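2/27/23

Picking this up again after a few days away from it, so forgive the rambling, I'm mostly writing to remind myself where we'd got to (and so Korkor doesn't have to ask me again, bless her patience).

The question was whether people who set up reminders in the Kalelari app in their first session stay with it longer than people who skip that screen. Everyone on the team believes they do. I believe it too, and that makes me nervous, so I asked Akua Kwofie if we could pull the December sign-ups and have a proper look before anybody rewrites the welcome screens on the strength of a hunch.

She came back with 200 accounts, drawn at random from the full month. Of those, 80 had set a reminder on day one. I spent most of the morning going through the list by hand, which Akua thinks is slightly mad of me, but I do find I notice things in the rows that I'd never see in a chart. For instance, the event called "reminder_saved" also fires when someone opens the reminder screen and backs out again without touching anything! So some of our 80 never set a reminder at all. We took those out and were left with 57.
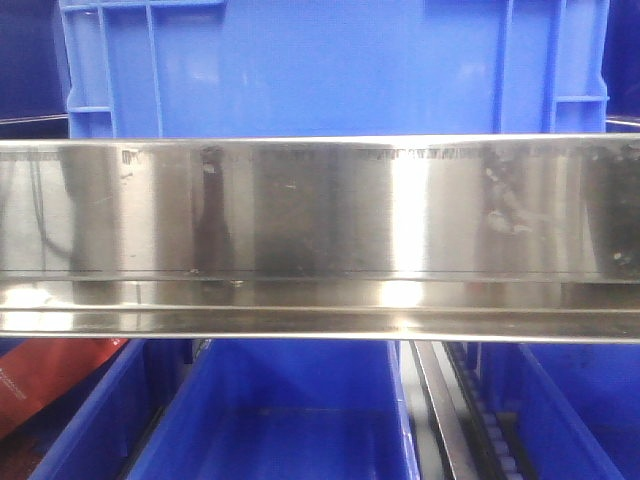 *Steel bar, front face, with the groove along it.*

So, 57 it is. Of those, 38 were still opening the app in week four. I was ready to be very pleased about this, and then Korkor Gbeho wandered over with her tea and asked how many of them had come in through the Prerside offer. Good question, and I hadn't thought of it. The Prerside people get three months free and a friendly email every week nudging them back in, so of course they hang about longer, reminder or no reminder. Akua is going to add the sign-up source as a column, and we'll split the group and look again. I've promised not to say a word to the design folk until she has.

A few bits I want to keep hold of while they're fresh:

- "Still opening the app" counts any open at all, even one that lasts a second. We ought to pick something better. Akua likes "completed at least one entry", Korkor likes "two opens in the same week", and I change my mind every time one of them speaks.
- The Abugri export gives times in the server's zone, so late evening sign-ups land on the wrong day. Akua has a fix in her notebook and will copy it into the shared one.
- Ask whoever looks after the tracking to separate "saved" from "closed" on the reminder screen. I've written the ticket but not sent it, it needs a screenshot.
- The old Sotent dashboard still uses the muddled event. Please don't quote from it for now, any of you!

I did also try reading through the comments people leave when they cancel, hoping reminders would come up. Mostly it was price, and one very kind person who said she'd enjoyed it but had finished her knitting project and didn't need us any more. I've kept that one.

Next: wait for Akua's column, rerun the week four numbers with the Prerside accounts on their own, then sit down with Korkor and agree what "still using it" means before we go any further.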